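Início | O canal | Atas | Calendário de gravações | Contacto

Ata da reunião da equipa do canal Zutholm
Mês: junho. Início às 18h30, fim às 20h10.
Presidiu e redigiu: Marcelino Aguirre

1. Ata anterior
Foi lida e aprovada com uma correção: o nome do estúdio escreve-se Kesgate, com K.

2. Resultados do último vídeo
O vídeo da série "Um dia sem telemóvel" recebeu 2.397 comentários. Foram respondidos uns 200 e ficam ainda por ler as mensagens da segunda semana. A equipa considera que a introdução é demasiado longa. No próximo episódio, o convidado deve aparecer logo no primeiro minuto.

3. Convidados
A dupla cómica Grisutthorpe aceitou participar em dois episódios. Pedem para ver a montagem antes da publicação. Foi aceite o pedido, com prazo de resposta de dois dias. Se não houver resposta dentro deste prazo, o vídeo sai como está.

4. Encontro com os fãs
Há 191 inscrições confirmadas. A sala do Kesgate não permite tantas pessoas sentadas, por isso o encontro será feito em 2 sessões, uma às 15h00 e outra às 17h30. As pessoas que já escolheram a hora mantêm a sua escolha. Não haverá venda de bilhetes à porta.

5. Patrocínio
A Zwahlen propôs um anúncio de um minuto no meio do episódio. A maioria prefere um anúncio mais curto e no início. Marcelino Aguirre vai escrever à empresa e trazer a resposta à próxima reunião. Até lá não se assina nada.

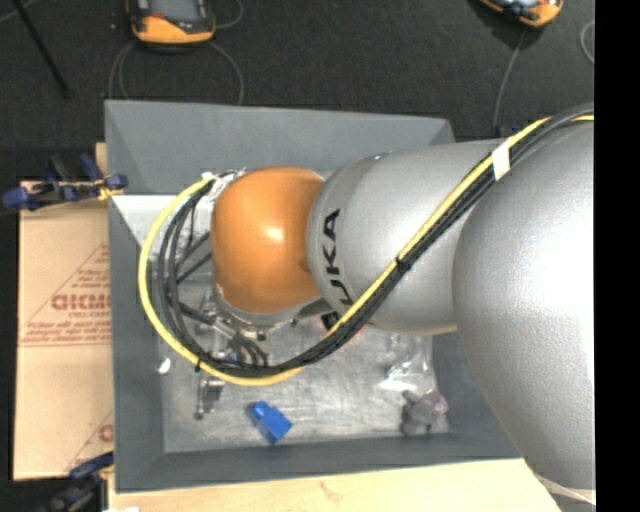 6. Música e direitos
A canção do genérico tem licença só até setembro. Ficou decidido pedir a renovação por mais um ano e, ao mesmo tempo, procurar uma alternativa. Quem tiver sugestões deve enviá-las por escrito, com o nome do autor.

7. Outros assuntos
Pede-se a todos que entreguem as faturas de transporte até ao fim do mês. A próxima reunião será em julho, à mesma hora.

Última atualização: junho
Contacto: formulário na página do canal | © Zutholm | Voltar ao topo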